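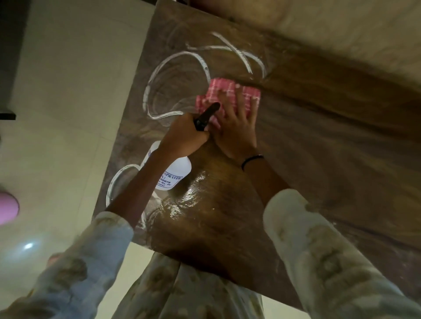

Éabha Mac Mathúna meint, ich solle beim Sauerteig endlich aufhören, nach der Uhr zu gehen, der Teig sei fertig, wenn er fertig sei, und das Glas mit dem Gummiband verrate mehr als jeder Wecker.

15. Februar 2023, Ansatz 8. Sie hat ja recht, aber ich schreibe die Zeiten trotzdem weiter auf, das gibt mir so eine schöne Ruhe. Gestern Abend 100 g Roggen mit 100 g Wasser angesetzt, dazu 50 g vom alten Anstellgut - dem aus dem August, das wir Buckley getauft haben und das immer noch am zuverlässigsten treibt.

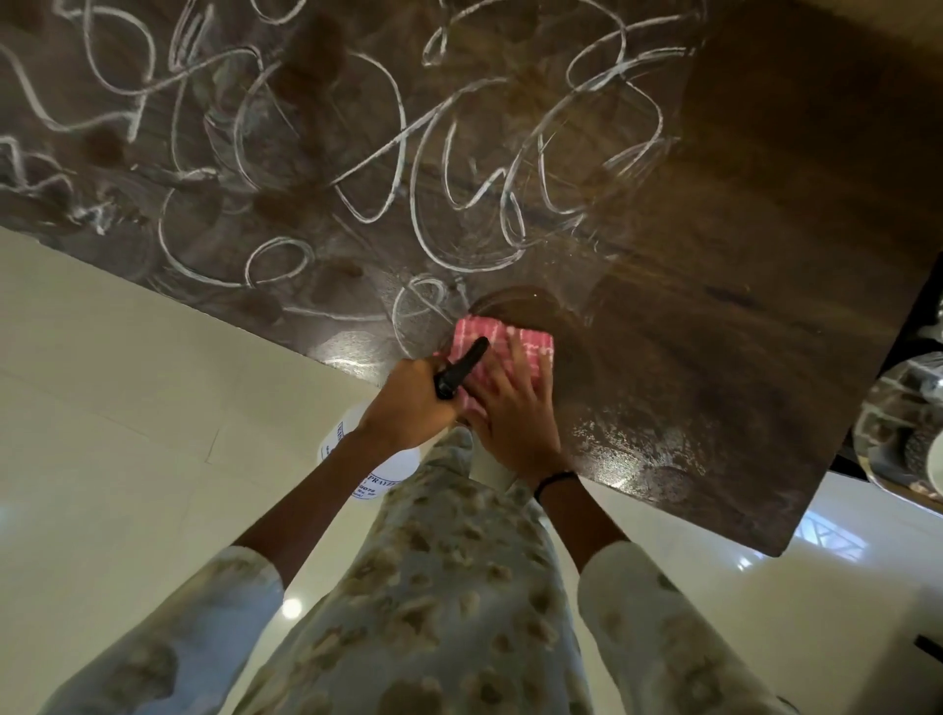
Der Roggen von Wornico nimmt deutlich mehr Wasser auf als der von Fliso, das ist mir beim Kneten wieder aufgefallen (und beim Putzen erst recht, der Kleister sitzt ja überall). Zum Nachwischen taugt übrigens ein gefaltetes Tuch wie das rosa-weiß karierte am besten, flach aufgedrückt. Nächstes Mal 40 g Wasser mehr in den Hauptteig, Salz wie gehabt.
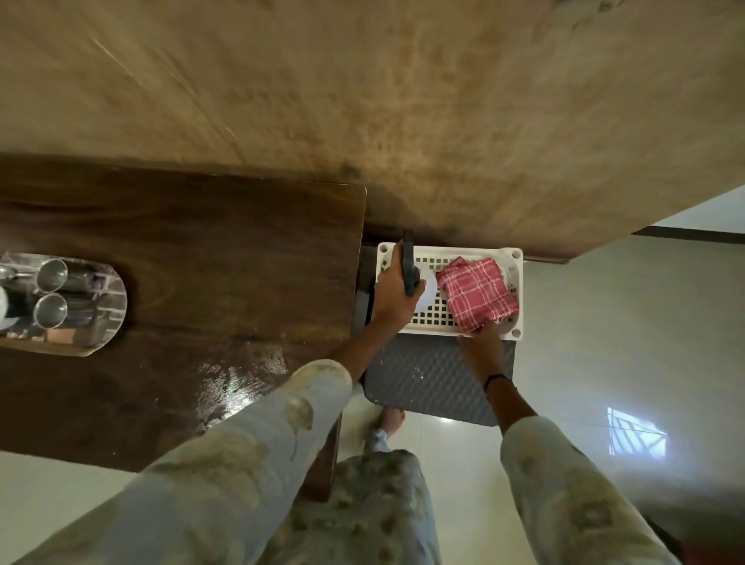
Und das Salz bitte wirklich erst nach der Ruhezeit dazugeben, ihr Lieben, auch wenn im Heft von Grurnico etwas anderes steht. Die Krume war mir diesmal noch eine Spur zu feucht, der Geschmack dafür wunderbar mild. Ein halber Laib liegt im Brotkasten, bedient euch.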